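Why Do Blocks Stay Up? A Page About Stacking and Tidying

Search this site Type a word Go 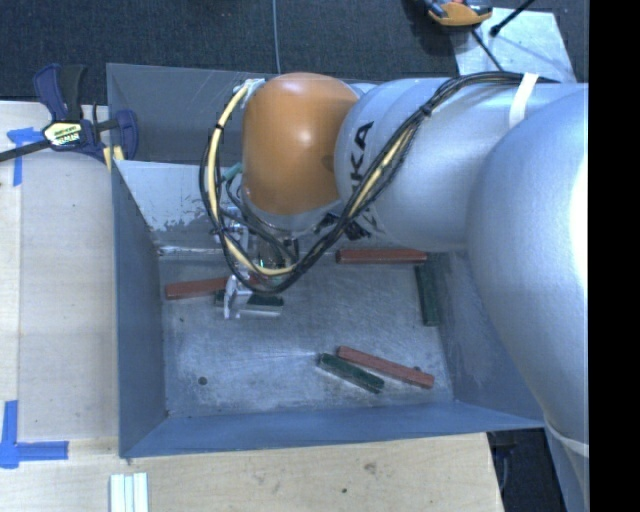

Green and reddish-brown blocks on the gray floor of an open metal bin.

Do you have blocks at home? Maybe they are in a box under your bed, or maybe they are on the carpet and your father steps on them at night. Blocks look like a very simple toy. But when you play with them you learn many things about weight, about balance and about space, and you learn them with your own hands.

What is a block?

A block is a solid piece with flat sides. Many blocks have six sides, and each side is called a face. The lines where two faces meet are the edges, and the points are the corners. If you have a block near you, put your finger on one corner. Three edges meet there.

A long block has big faces and small faces. You can put it down lying, or you can put it up standing on its small end. Try both ways and give the block a very soft push. The standing block falls more easily. When it lies down, it has a wide base and its weight is low.

The secret middle point

Every object has a point where its weight is in balance. Scientists call it the center of gravity. In a simple block this point is right in the middle, deep inside, where you can't see it.

You can find out where it is with a small game:

Put a long block on the table near the edge.
Push it slowly out, a little bit and then a little bit more.
Stop when it begins to tip.

Now look how much of the block was over the table. It was half, or very near to half! When the middle point goes past the edge of the table, the block falls. Before this, it stays.

My neighbor's son, Hugo Toledo, played this game with a ruler, with a book and with a slice of old bread. The bread was difficult, he told me, and there were crumbs on all the floor.

How to build a strong wall

Look at a brick wall on your street. In many walls the bricks are not placed exactly one above the other. Each brick sits over the place where two bricks below it touch. Builders call this a bond. The bricks hold each other together, and the weight goes down through the whole wall.

You can do the same. Make a first row of blocks on a flat floor. Begin the second row with the block moved by half. Then make a third row like the first one. Push the wall gently with one finger. After that, build another wall where all the blocks stand in straight columns, and push it too. Which one moves more?

Aitana Cifuentes teaches the small children at the Genora school, and she keeps a paper on the wall with the tallest tower of the year. In January the record was 46 blocks. The tower stayed up during all the lunch — then somebody closed the door a bit strong.

Blocks in a box

When the game is finished, the blocks must go home. You can throw them all in a box, and this is quick. But blocks that are thrown in lie in every direction, some of them leaning on others, with empty spaces between them. The empty spaces are full of air, and air takes room too.

If you put the blocks flat, side by side, the spaces become smaller. Then more blocks can go in the same box. People who pack suitcases and trucks think about this every day. My uncle Saturnino Echevarría packed tiles for many years and he could close a box with his eyes closed.

Try it with your own box:

First throw the blocks in and look how high they come.
Take them out again.
Now put them in flat rows, with the long sides together.
Look again how high they come.

Sorting by color

Before you put blocks away, you can make groups. This is called sorting. You can sort by color, for example all the green ones and all the reddish-brown ones. You can also sort by length, or by weight, or by which ones you like most. The same blocks can make different groups, and every group is correct if you can say your rule.

Play it with a friend. One person sorts 8 blocks in two groups and says nothing. The other person has to guess the rule.

Words to remember

Face — a flat side of a block
Edge — the line where two faces meet
Base — the part that stands on the floor
Bond — a way to place bricks so they hold each other
Sorting — making groups with a rule

Written by Encarnación Escobar. Page changed 06/11/2023.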